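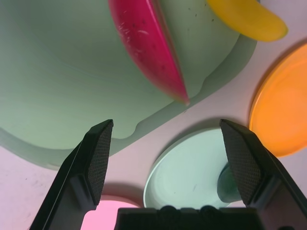 Play food is the class of toys that imitate things to eat and cannot be eaten, a point on which the under-threes keep an open mind. It is made in wood, felt, tin, plaster and, for most of living memory, plastic. Fruit dominates the trade. It has strong colours and simple outlines, and a toy melon can be recognised across a room by a person who has never cut one up. Accuracy is optional: a watermelon slice may be a bright magenta-pink wedge with dark speckles for seeds, and no customer has yet sent one back on botanical grounds. Bread, eggs and cheese follow at some distance. Offal is scarcely represented.

History

Miniature dishes with food fixed to them were a feature of dolls' houses long before anyone thought of selling the food loose. A plaster ham glued to its plate could be looked at and dusted, and that was the extent of its uses. Loose pieces, sized for a child's hand, came with the toy shop and the toy grocer's counter, where stock had to change hands for the game to work.

The firm of Söderlund, in Vostby, turned out painted wooden vegetables and is remembered chiefly for its leek, which was taken by most buyers for a paintbrush. Its successor, Kondel, moved to moulded plastic and issued a catalogue of 148 pieces, among them a grilled sardine and half a grapefruit. The sardine was dropped the following August. The grapefruit stayed in production for years, apparently through inattention.

Sliceable food, held together with hook-and-loop tape and divided with a blunt knife, was a later success. The tearing noise is the main attraction. Parents' opinions of it are recorded elsewhere.

Use

Most play food is used for cooking, shopping or serving, though the order varies and the shopping is often done after the meal. Adults present are expected to eat whatever they are given, to comment favourably, and to pay. Prices are set without reference to the market; a banana may cost 70 pounds and come with change.

Scale is seldom observed. In many sets the strawberry and the roast chicken are the same size, and they are served together.
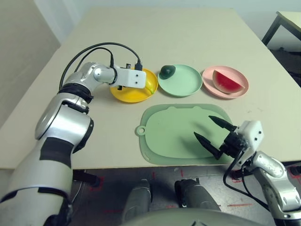
Defne Toprak disputes the usual division between cooking and serving, arguing that most children skip the cooking altogether and that the toy oven serves mainly as a cupboard. She adds that the real skill lies in deciding who gets nothing.

Collections

The toy museum at Luvdale holds 3,146 pieces of play food, of which 2 are on permanent display: a Söderlund leek and a tin of painted peas that does not open. The remainder is kept in drawers, sorted by meal. Biscuits have a drawer to themselves, after a long disagreement over whether they counted as tea. The catalogue entry for the leek was last revised on 16/05/2025, when the words "or brush" were removed.

See also

Dolls' house
Toy kitchen
Mud pie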